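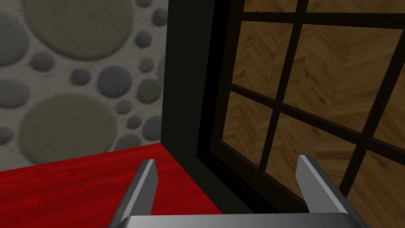 Fig. 1. Superfície vermelha junto a uma parede com motivo de seixos.

Direitos laborais e migração: trabalho doméstico
Apontamentos da aula 6
Docente: Zoia Koval

1. Delimitação do tema

O trabalho doméstico remunerado é prestado no domicílio do empregador ou para esse domicílio. A definição de referência consta da Convenção n.º 189 da OIT, adotada em 2011, cujo artigo 1.º exclui quem o executa apenas ocasional ou esporadicamente, sem que isso constitua meio de subsistência.

Interessam três elementos: a existência de uma relação de trabalho, o local da prestação e a natureza das tarefas. A nacionalidade da pessoa trabalhadora não altera a qualificação do vínculo. O estatuto migratório pode, na prática, condicionar o acesso à tutela judicial, matéria tratada na aula 7.

2. Informação prévia e contrato

O artigo 8.º da mesma Convenção prevê que a pessoa recrutada num país para trabalhar noutro receba, antes de atravessar a fronteira, uma oferta escrita ou um contrato com as condições de emprego. A oferta deve ser exequível no país de destino.
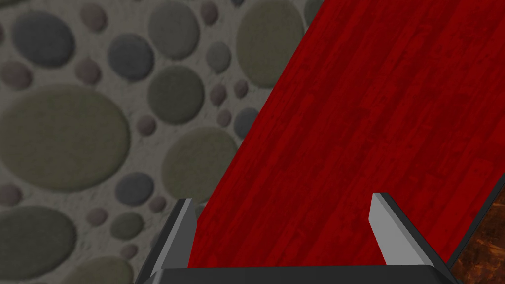

Devem constar do documento, entre outros pontos, a remuneração e a sua periodicidade, o horário normal, os descansos, o alojamento, quando fornecido, e as condições de repatriamento. Cláusulas redigidas numa língua que a pessoa não compreende levantam um problema autónomo de consentimento (ver o texto de Uliana Pavliuk na pasta da disciplina, pp. 25-30).

3. Retenção de documentos

A Convenção garante o direito a conservar os próprios documentos de viagem e de identidade (artigo 9.º). A entrega «para guarda» deve ser analisada com cautela: verificar quem a pediu, se há recibo e se a devolução é imediata.

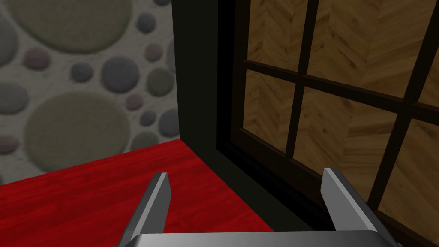 Fig. 2. Garra de dois dedos diante da superfície vermelha.

A retenção de documentos figura também entre os indicadores de trabalho forçado da OIT. Isoladamente, não basta em todos os casos para a qualificação; conjuga-se com a retenção de salários, o isolamento ou a servidão por dívidas.

4. Alojamento e privacidade
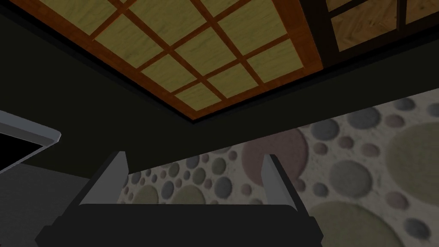

Quando a pessoa reside no domicílio, o artigo 6.º exige condições de vida dignas que respeitem a sua privacidade. A Recomendação n.º 201 concretiza: quarto separado, mobilado, ventilado e com fechadura. Na descrição do alojamento, convém separar o acabamento das condições exigidas. Um teto com painel em grelha de madeira e quadrados amarelo-claros regista-se como acabamento e nada prova quanto à ventilação ou à fechadura.

5. Trabalho para a próxima aula

Ler o caso Olleveo (pasta da disciplina) e identificar as cláusulas incompatíveis com os artigos 8.º e 9.º. Entrega até Dec 8, 2025, a Ihor Zhuravel. Ponderação: 25 % para o trabalho escrito, 75 % para o exame.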